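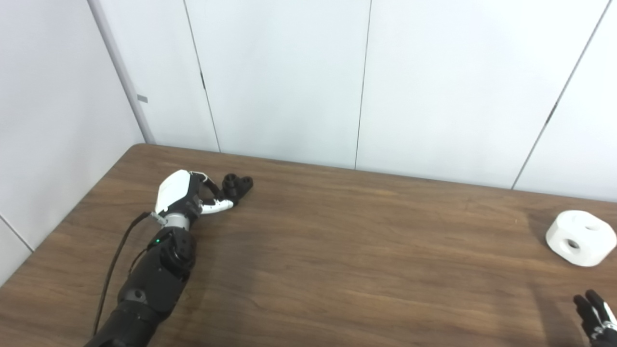 4. Inflating the Pellar slide

1. Spread the ground tarp and unroll the slide with the entrance facing away from fences.
2. Stake all 10 anchor points before turning on the blower.
3. Push the intake tube over the blower outlet and tighten both straps.
4. Switch on. Keep riders off until the walls stand firm.

Note: The rider limit is 180 pounds per lane, 2 lanes.
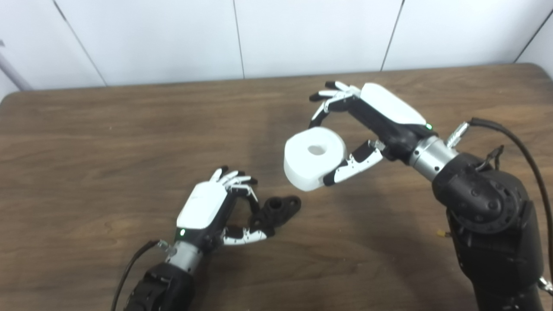 Blower cords must be grounded and kept off the climbing side. Run them behind the unit, flat on the grass. A cord left in a raised loop, like the black cable at the right arm here, can catch a foot — peg it down.

Caution: Never leave an inflated slide unattended.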